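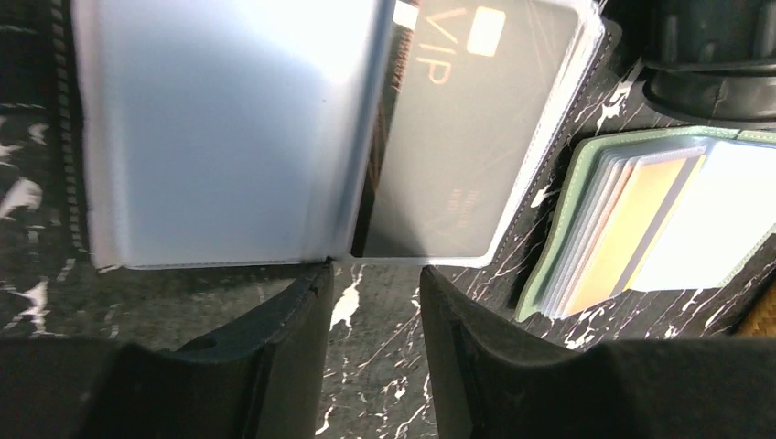
Gallier Card Handling Set

Version 2, March 10, 2018

Summary

Gallier is a set of 1014 recorded attempts at handling cards and card holders with a two-finger gripper. It was collected to test whether a wrist camera alone gives enough information to work with thin, clear and shiny plastic. Version 1 used a fixed overhead camera – those recordings are not included.

Contents

wrist/ – color video from the wrist camera, one file per attempt
joints/ – arm and finger positions, CSV
labels.csv – attempt ID, task, outcome, notes
splits/ – train and test lists

Tasks

Turn one sleeve page. Pull a card out. Put a card back. Close the holder.

Test split

The test split holds out 36 attempts with card holders that do not appear in training. Please do not tune on it.

Result

We trained the Moren policy on the training split with 20 different random seeds. In 19 of them it did better at page turning with wrist video than with joint positions only. Putting a card back showed no clear gain. Most failures there came from the card catching on the lip of the sleeve.

Known problems

Glare on clear sleeves can hide the edge of a card. The fingers block part of the view in every attempt. Outcome labels were entered by hand and a few notes fields are blank.

Loading

Run durnari_load.py with the path to the unpacked folder. Files in the older Dunmore format need to be converted first with convert.py.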